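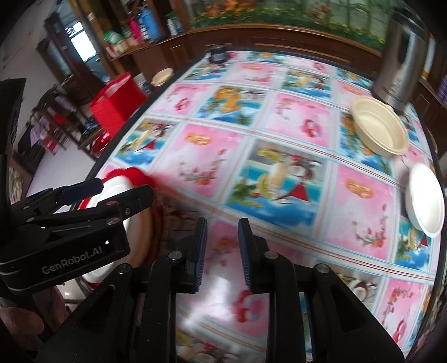

Beach-print tablecloth on the large table, with the round white dish at the near left edge.

Home | Galleries | Tables & Linens | Kitchen | Archive | Contact

Print this page | E-mail this page

Table Coverings, Set 4: The Printed Cloth

Posted Sep 11, 2019

This gallery covers the dining table at the Atilitz house and the cloth that has been on it since August. The table is rectangular and large enough that most stock cloths come up short on one side. The earlier sets in this series dealt with plain and woven covers. This one deals with a glossy print. There is one picture, followed by notes on pattern, fit and care, a line or two each.

Pattern. The print is a grid of rectangular panels. Pink designs alternate with blue beach views, and pale striped bands with thin reddish and blue lines separate them. The bands are useful when laying the cloth - a band that runs parallel to the table edge means the cloth is straight.

Beach panel. Blue water, yellow fruit, a drink, green leaves and a small boat with a red triangular sail. A halved coconut appears near the upper right of the large panel at the center.

Pink panel. A pair of orange slices over a curved sprig of red flowers. Pink panels are the first place to check a print of this kind for fading.

Dish. Round, white inside, with a scalloped red rim. The red sits close to the red of the sail and the flowers. It was bought from Baudry two years before the cloth, so the match is accidental.

Border. The dark border along the side of the table gives a hard line against the print. A light border would lose the edge of the pattern from across the room.

Fit. Measure the top in both directions before ordering, then add the drop twice for each direction. For a drop of 200 mm on every side, that is 400 mm on the length and 400 mm on the width. A longer drop catches on chair arms and gets pulled when people sit down. If the cloth is to end at the table edge, order oversize and trim after it has been on the table for a week.

Creases. A folded cloth arrives with sharp fold lines. Lay it print side up in a warm room and leave it overnight. Remaining lines can be rolled out over a cardboard tube. Do not iron a glossy finish directly.

Reflections. A glossy surface throws back light from windows and ceiling fixtures. For a table used for reading or paperwork, a matte finish is easier on the eyes. For meals it makes little difference. Moving a lamp to the side reduces the glare more than changing the bulb does.

Alignment. With a paneled print, decide first which panel belongs at the center of the table. Set that panel, then work outward to the ends. Starting from one end usually leaves a cut panel at the other, and on a long table the error shows.

Cleaning. Wipe with a damp cloth and a little dish soap, then dry. Scouring powder dulls the finish in patches. Fruit juice and coffee should be wiped up the same day. Check the striped bands as well - stains are harder to spot there than on the pink.

Hot dishes. Use a pad under anything from the oven or stove. Heat marks on a gloss coating are permanent. The house uses Dotow cork pads, stacked two deep for the large pot.

Storage. Roll the cloth, print outward, on a tube longer than the cloth is wide. Folding for a single season is enough to set lines that take days to relax. Label the tube with the cut size. The tubes for this series are kept with the Romon runners from Set 3.

Next in this series: Set 5, place mats and trays.

Views: 1215 | Shares: 4 | Comments: 0

Previous gallery | Next gallery | Back to top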